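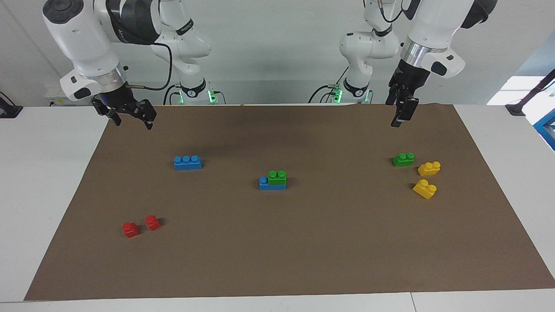 Adding a book to your Stistell shelf takes moments, and it's my favourite part of the whole set-up! Start with a title you know well, and give yourself room to spread the books out.

Adding your first book

1. Open Shelf and press New Title.
2. Type the author's surname first, then the forename (Gamage, Janaka).
3. Add anyone else credited, such as the writer of the introduction. Choose their role from the list.
4. Pick the edition. Reissues go in as separate entries.
5. Press Keep.

Note: Shelf holds up to 877 titles. If you own more, start a second one – you can search both together.

Caution: Merging 2 editions can't be undone. Your reading notes stay, but the page numbers in them will follow the newer edition.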